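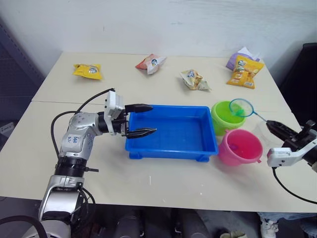 Quelle colle faut-il prendre pour fabriquer une guirlande de boules en papier plissé ?

Une colle blanche épaisse, en très petite quantité, et une agrafe au centre de chaque pliage. La colle en bâton tient bien les premières heures, mais elle lâche quand l'air devient sec, surtout au-dessus d'un radiateur.

Recherche sur le site OK

Guirlande de boules en papier plissé

Dernière mise à jour : 2026-09-18

J'ai fait ma première guirlande en juillet, pour décorer une terrasse couverte, et j'en ai refait plusieurs depuis. Le modèle vient d'une feuille pliée que j'avais trouvée dans une boîte de papiers Grurkau, avec des explications très courtes. J'ai dû comprendre beaucoup de choses seule, et je les écris ici dans l'ordre où il faut les faire.

Le matériel

Pour une guirlande de 2 mètres, il vous faut :

- 15 feuilles de papier, de préférence carrées
- une agrafeuse avec des petites agrafes
- de la colle blanche et un pinceau fin
- du fil de coton ou de la ficelle mince
- une règle en métal
- un plioir, ou à défaut le dos d'une cuillère
- des ciseaux bien aiguisés

Je prends le papier Dronidlow de 17 cm de côté. Il est un peu ferme et il garde bien la marque du pli. Le papier de soie est joli, mais il se déchire à l'endroit de l'agrafe. Le papier cartonné fait l'erreur contraire : le pli est trop gros et la boule ne s'ouvre pas complètement. Si vous voulez utiliser un papier que vous avez déjà, pliez d'abord une chute huit fois de suite en accordéon. Quand on peut encore écraser le tout entre deux doigts, le papier convient.

Plier les feuilles

Posez la feuille devant vous, le côté coloré vers la table. Faites un premier pli d'un centimètre sur le bord du bas et passez le plioir dessus. Retournez la feuille, faites le même pli, et continuez ainsi jusqu'en haut. À la fin, il reste une petite bande étroite et longue, comme un éventail fermé.

Il est important que les plis aient tous la même largeur. Au début je traçais des lignes au crayon avec la règle, très légèrement, au dos. Maintenant je ne le fais plus que pour la première feuille, et je m'en sers comme modèle pour les autres. Si la dernière bande est plus étroite que les autres, coupez-la simplement. Cela ne se verra pas.

Couper les extrémités

Les deux bouts de l'éventail fermé peuvent être coupés en pointe ou en arrondi. Une pointe donne une boule qui ressemble à une étoile, un arrondi donne quelque chose de plus doux. Les deux bouts doivent avoir la même forme. Coupez en deux fois si le papier est épais - les ciseaux glissent facilement et l'on abîme alors toute la feuille.

Agrafer et ouvrir

Cherchez le milieu de la bande en la pliant en deux, puis mettez une agrafe exactement sur cette marque, dans le sens de la largeur. Repliez la bande autour de l'agrafe pour que les deux moitiés se touchent. Mettez un trait de colle sur le bord intérieur, avec le pinceau, et tenez serré en comptant lentement jusqu'à trente. Vous avez à présent un demi-cercle. Ouvrez l'autre côté et collez-le de la même façon : c'est une rosace.

Il faut trois rosaces pour une boule. Pliez chacune en deux, sans appuyer trop fort, et collez-les dos à dos, moitié contre moitié. Avec les 15 feuilles, on obtient donc cinq boules. Laissez sécher une nuit entière. J'ai essayé d'aller plus vite avec un sèche-cheveux et le papier a gondolé.

Monter la guirlande

Avant de refermer la troisième rosace, on passe le fil au centre de la boule. Si vous l'avez oublié, une longue aiguille fait l'affaire, mais passez-la à côté des agrafes. Faites un nœud double sous chaque boule pour qu'elle ne descende pas. Laissez 35 cm entre deux boules, et une boucle à chaque bout pour l'accrochage. J'utilise la ficelle Odex en blanc, qui glisse moins que le fil à coudre.

Quelques remarques

Le soleil direct fait pâlir les couleurs, le rouge en premier. Pour l'extérieur, choisissez donc plutôt des tons clairs - la différence se remarque moins.

Pour ranger la guirlande, je mets les boules l'une à côté de l'autre dans une boîte à chaussures, avec le fil enroulé sur un morceau de carton. Ne les aplatissez pas, les parties collées se casseraient.

On peut aussi faire des boules plus petites avec le bloc Tiongson, qui contient 200 feuilles. Dans ce cas, les plis doivent être de cinq millimètres et une seule goutte de colle suffit.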